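Notes – rural sealed road maintenance, Skovdale session

Slide 1
Introduce self, then Hollis Ruiz-Ortega (asset register). Questions at the end.

Slide 2
Scope: sealed local roads, low traffic, no kerb. Network length in the Strickland register is 73 kilometres. Gravel roads are Timo's talk, after lunch.
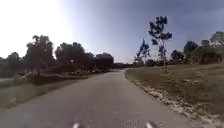
Slide 3
Reseal versus patch. Binder oxidises and goes brittle, fine cracks open, water reaches the base. Once the base is soft, a reseal is wasted money. Define "base" for the councillors.

Slide 4
Inspection interval. Old practice was one drive-over a year. We now log defects in 100 metre segments – grade each one 1 to 5, worst defect governs. 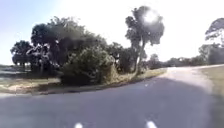

Sealed road, right-hand curve, partly shaded

Slide 5
Drainage. Shoulder build-up traps water at the seal edge. Grade shoulders before the wet season. Table drains first, culverts second. Budget line is 3,000 per culvert clean, Zuder rates.
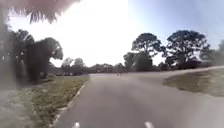 Slide 6
Vegetation clearance. Root heave shows up as long cracks parallel to the edge. Skip the Prumitz comparison if short of time.

Slide 7
Hand over to Hollis for the spreadsheet demo. Check the projector cable.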